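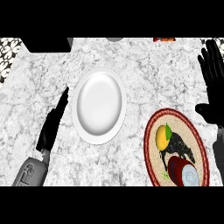 Oval plate and platter on marble worktop

KIRNOVIER HOUSE, PLANDORTHORPE
Pre-retreat safety check, quiet weekend (grief and prayer group)
Checked: 2014-01-12
By: Beril Kocabaş, with Orhun Yazıcı for the upstairs
Copy to: Sibel Polat, Halldóra

Key: OK / FIX / WATCH. Comments after each. Sorry for scrappy notes, did it between two lifts home.

ARRIVAL AND OUTSIDE

Path from car park – FIX. Moss on the second bend, slippy even in shoes with a grip. Needs scrubbing and grit down before anyone comes with a suitcase.
Outside light, front door – OK. Comes on late but it does come on.
Outside light, chapel side – FIX. Dead. Tried a new bulb, still dead. Electrician.
Handrail on steps – WATCH. Bit of movement at the bottom bracket. Holds my weight. Look again in February.
Grit bin – OK, full. Shovel missing.
Labyrinth in the garden – WATCH. Two edging stones up. People walk it with their heads down so they might see them, might not. Not in the dark please, put it on the welcome sheet.

CHAPEL AND QUIET ROOM

Candles – FIX. Tealights going straight on the window ledge again, there are scorch marks. Glass holders ONLY. Sand tray for the remembrance candles is fine, top up the sand.
Matches – OK, in the tin, tin in the cupboard.
Curtain by the candle stand – FIX. Far too near. Tied back for now with string, needs a proper hook.
Fire extinguisher – OK, label in date, pin in.
Fire exit – FIX. Stack of kneelers in front of it. Moved them. They will be back by the weekend, they always are. Sign?
Heater – WATCH. Smells of dust when first on. Run it for an hour the day before.
Chairs – OK except one with a split seat, taken out to the shed. 16 left, enough for the group.
Carbon monoxide alarm – OK, tested, very loud, apologies to whoever was in there praying.

UPSTAIRS (Orhun's notes, typed up by me)

Smoke alarms – OK in all 9 bedrooms. Landing one chirping, battery changed.
Window catches – FIX. Room 4 doesn't shut. Room 7 doesn't open.
Hot water – WATCH. Very hot at the corridor basin. Notice up, thermostat wants turning down.
Stair carpet – FIX. Lifting on the third tread from the top. Tacked. Not good enough for long.
Night lights – OK. People don't sleep well on these weekends, they wander about at 3am wanting tea. Leave the landing one on all night.
Emergency lighting – OK. Went off and on as it shoud.

KITCHEN AND DINING ROOM

Fridge temperature – OK. Log sheet not filled in since before Christmas though. Please.
Allergy list – FIX. Still the list from the last group. Somkiat Chaiyaporn is cooking and needs the new one before he shops. Two with nut allergy I think, check the forms.
Fire blanket – OK, on hook.
First aid kit – FIX. No blue plasters, no burn gel. Order.
Urn – WATCH. Flex trails over the edge, push it right back when in use.
Floor by the back door – OK when dry. Mat wanted.

LOOKING AFTER PEOPLE

Bit vague for a checklist but Sibel asked for it to be in.

Listener on call overnight – OK first night Halldóra Steinarsdóttir, second night FIX, no name yet.
Emergency contacts – FIX. Four forms back with that box blank. Ring them.
Someone gets upset and leaves the grounds – WATCH. Agreed last year that two go and one stays by the phone. Say it again at the briefing, half of us are new.
Minibus from Zultulham – OK, booked, driver has the postcode AND the directions, the postcode takes you to the farm.
Doctor's number by the phone – OK, re-written, old one had faded.

COSTS SO FAR

Electrician's quote for chapel side light plus spare socket, £670. Seems a lot. Mr Eze is coming for a second look. Petty cash has £100 in it, which will do the grit shovel, plasters, gel, mat and hook.

STILL TO DO FIRST
Stair carpet. Moss. Curtain hook. Allergy list to Somkiat.

Signed B.K. – not checked the loft or the shed roof, ran out of daylight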